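GOVLEY HOUSE RESIDENTS' ASSOCIATION

Minutes of the Furnishings and Bedrooms Meeting held in the ground floor lounge in December, commencing at 6:30 p.m.

Present: Comfort Nartey (Chair), Ebenezer Amegashie, Panagiotis Janevski, Shahla Tehrani
Taking minutes: Kwesi Nutsugah
Apologies: none received

1. Minutes of the previous meeting

The minutes were read and approved with one correction. Under item 4, "Komia Wing" should read "Ametepe Wing." Mr. Janevski proposed approval and Ms. Tehrani seconded.

2. Matters arising

The hall cupboard key has been copied and both copies are held at the front desk. The repair to the second floor dryer is still outstanding. Mr. Amegashie reported that the supplier, Pletus, had promised a new belt before the end of the month. The Chair asked that residents of the second floor be told in writing that they may use the first floor machine until then.

3. Bedding and loose items in the guest bedrooms

Ms. Tehrani presented her review of the guest bedrooms in the Komia Wing. She stated that the mattresses were in fair order and that her concern was with what is kept on top of them. Blankets, clothing and cushions are being left on the beds between stays, and the person making up the room has no way of telling which pieces belong to the house and which to a guest. The house inventory lists 143 items of bedding for the wing, and she had not been able to match it to the shelves.

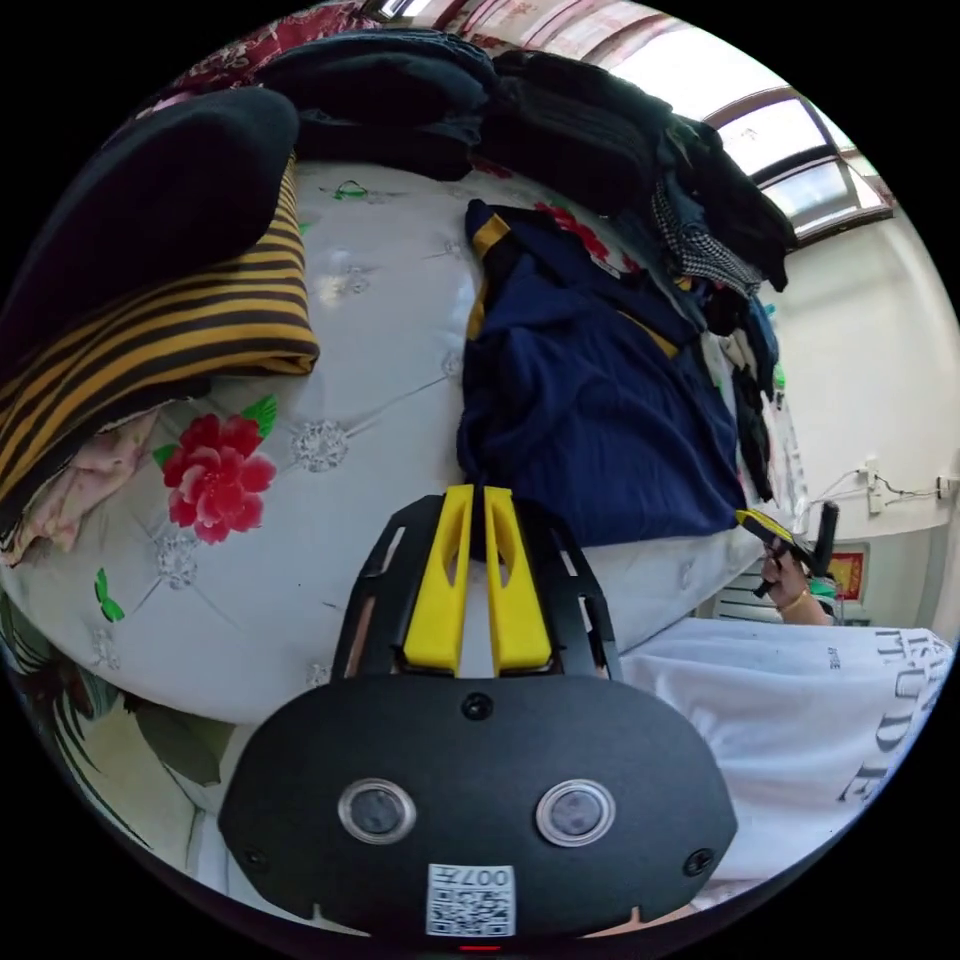 Mr. Amegashie asked whether blankets should be folded at the foot of the bed or stored in the closet. After discussion it was agreed that one blanket per bed may remain out, folded, and that all others are to go to the linen closet. Cushions are to be placed at the head of the bed. Clothing found on a bed is to be bagged, labeled with the room number and taken to the front desk the same day.

Mr. Janevski asked that small cloths and odd pieces of fabric be dealt with in the same rule, as these are most often the items that go through the wash with the wrong load. Agreed.

Resolved: that the above be adopted as the standard for all guest bedrooms, and that a printed copy be fixed to the inside of each closet door.
Proposed: Tehrani. Seconded: Amegashie. Carried without a vote against.

4. Quilted covers

The Chair introduced a proposal to replace the quilted covers in the Komia Wing with plain cotton ones. Mr. Janevski had obtained a price of 2,000 for the full set, delivery included.

Ms. Tehrani spoke against the proposal. She considered the present covers warm and well liked, and noted that several families ask for the same room each year. Mr. Janevski replied that quilted covers take up an entire machine load each and that the stitching suffers if they are washed with anything else.
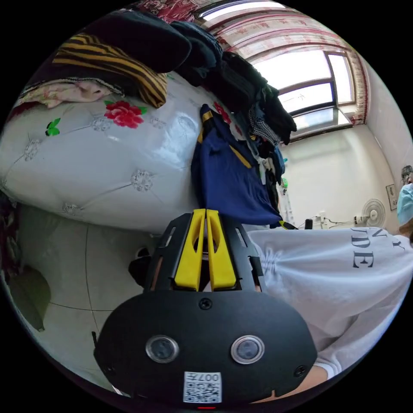

The Chair reminded the meeting that the reserve for furnishings must also meet the cost of curtains in the Ametepe Wing, and that both could not be paid for from the same year's funds. Mr. Amegashie suggested keeping the quilted covers and looking instead at how they are handled. He observed that a white bedspread with a glossy finish shows every mark, and proposed that such covers be removed and folded away before any sorting or packing is done on the bed. A plain sheet should be laid down in their place. He further proposed that disposable face masks, of the light blue kind already in use, be kept in the linen closet for anyone shaking out bedding who wishes to wear one. Ms. Tehrani supported both suggestions.

Resolved: that the quilted covers be retained for the coming year, that 7 plain sheets be bought for use during room work, and that the proposal for cotton covers be brought back once the curtain costs are known.
Proposed: Amegashie. Seconded: Tehrani. Mr. Janevski asked that his disagreement be recorded.

5. Linen closet, Komia Wing

Mr. Nutsugah reported that the lower shelf has come away from its bracket on one side. Heavy blankets are to be kept off it until it has been repaired. The Chair will obtain a quotation.

6. Any other business

Mr. Janevski asked that the lounge heating be turned on an hour before evening meetings. Agreed.

ACTIONS

Ms. Tehrani: recheck the bedding inventory against the shelves and report differences.
Mr. Amegashie: buy sheets; confirm dryer belt with Pletus.
Mr. Janevski: ask the supplier whether the quoted price can be held.
Mr. Nutsugah: print and fix closet door notices; write to second floor residents.
Ms. Nartey: quotation for shelf; curtain costs for the Ametepe Wing.

The meeting closed at 8:10 p.m. The next meeting will be called by notice on the lounge board.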